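Custley Method Pack for Simulated Two-Arm Robots
Room randomization, training data and scoring scripts

Product page, updated February 2025
Sold by Stinbridge. Download only. License per lab, not per seat.

What it is

Custley is a method for training a two-arm mobile robot in rendered rooms and then checking whether the result holds up when the room changes. The pack contains the room generator, the recorded simulator runs, a scoring script and the method report. It does not contain a robot, and it does not contain a finished policy you can load and forget.

We resell it and we have run it ourselves. We have doubts about some of the claims in the method report, and those doubts are on this page because we would sooner lose a sale than handle the return.

What the method claims

The central idea is texture swapping. Walls, floors and furniture surfaces are drawn from a library while the task stays the same. A policy that has seen enough odd walls should, in theory, stop caring about walls. The report says that training on 2,000 swapped rooms gives a robot that reaches for the right thing in a room it has never seen.

Maybe. The held-out rooms in the report come out of the same generator as the training rooms. They use different textures but the same furniture models, the same lighting code and the same kind of layout. Calling that "a room it has never seen" is generous. We asked for results on rooms built by anyone else and were told they are planned.

The second claim is about camera tilt. Custley rolls the robot's view on purpose, so that the policy can't lean on a level horizon. This part we like better. It is easy to switch on and off, it is easy to measure, and the effect showed up in our own runs as well.

Views from the Ullen room set

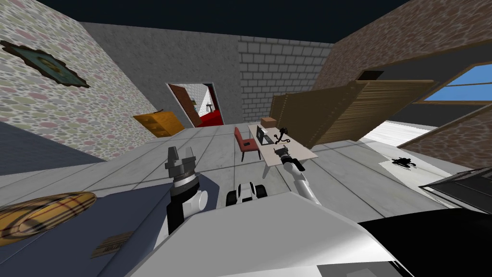
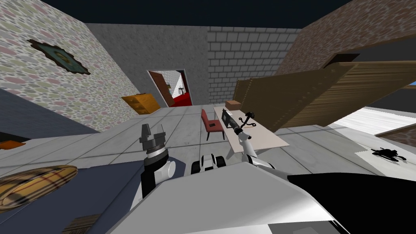
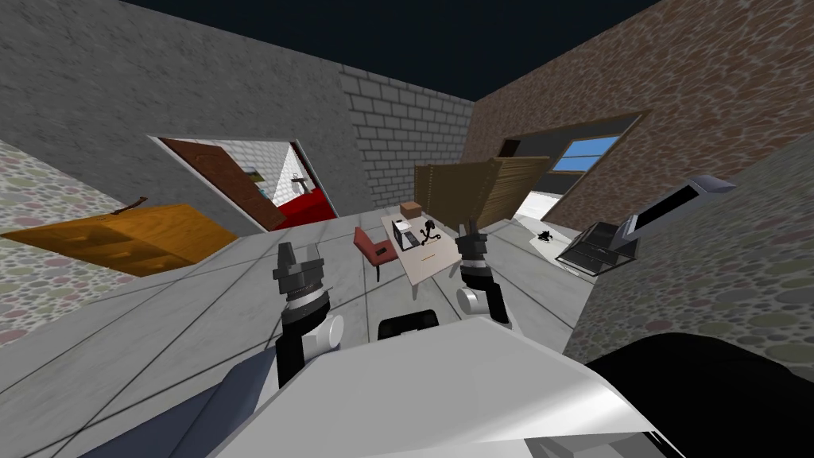 Ullen room set, simulator renders with view tilt on. Both arms and the red chair are in view in all three.

What we measured

We ran the desk reach task from the Ullen set 1,113 times with tilt training on, and the same number with it off. The task is simple to state: bring the right gripper over the work surface and stop without touching anything. Touching the surface counts as a fail, and so does running out the clock.

With tilt training on, the policy failed less often when the test view was rolled. With a level test view there was no difference we would put our name to. The report shows one combined score for both cases, which makes the gain look broader than it is. If your camera is bolted down and stays level, you are paying for something you may not need.

Texture swapping was harder to judge. We trained one policy on the full library and one on a cut-down library of 39 surfaces. The smaller library did nearly as well on every test room we tried. It may be that a few very different textures do most of the work and the rest is padding. It may also be that our test rooms were too easy. We don't know which, and the report never tests it.

We also tried moving the furniture while leaving the textures alone. Scores dropped more than they did under any texture change. That is a plain warning about where the method is thin — wall patterns are cheap to vary, so they got varied.

What's in the download

Room generator with the full surface library
Ullen room set, ready to load
Recorded two-arm runs with joint positions and gripper states
Scoring script with separate level and tilted tests (ours, added after the problem described above)
Method report, unedited
Our own run logs, including the bad ones

What's not in the download

Real-world recordings of any kind
Grasp force data. The simulator reports contact as yes or no, and we would not train anything delicate on that
Support for single-arm setups. People have asked. The action format assumes two arms all the way down

Setup notes

Installation takes one command if your drivers are current and most of an afternoon if they aren't. Set the random seed yourself. The default picks a new seed on every launch, and you will not be able to repeat a result you liked.

The tilt setting goes from 0 to 9. At 0 the view is level. The report uses the top setting throughout, and we found the middle of the range gave steadier training. Start there and work up.

Room files from versions before September will load without an error but with the wrong surface scale. Convert them first using the script in the tools folder.

How it compares with Rizvi

The other pack we carry is Rizvi, and buyers often ask which one to get. Rizvi has fewer surfaces and no view tilt, but it moves furniture between runs and lets you import your own models. Its rooms look plainer. Given what we saw when we moved the furniture in Custley, we would pick Rizvi for anything where the table might not be where it was yesterday.

Custley is the better choice if your robot's camera really does lean or roll, or if you want a large set of recorded two-arm runs to pretrain on before doing something more careful. Some labs buy both and use Custley rooms with Rizvi layouts. The file formats don't match, and we don't have a converter.

Returns

Because this is a download, we can't take it back once the license key has been used. Ask for the trial key first. It opens the Ullen set and the scoring script with no time limit, and that is enough to run the level and tilted tests on your own policy. If the two scores come out the same, save your money.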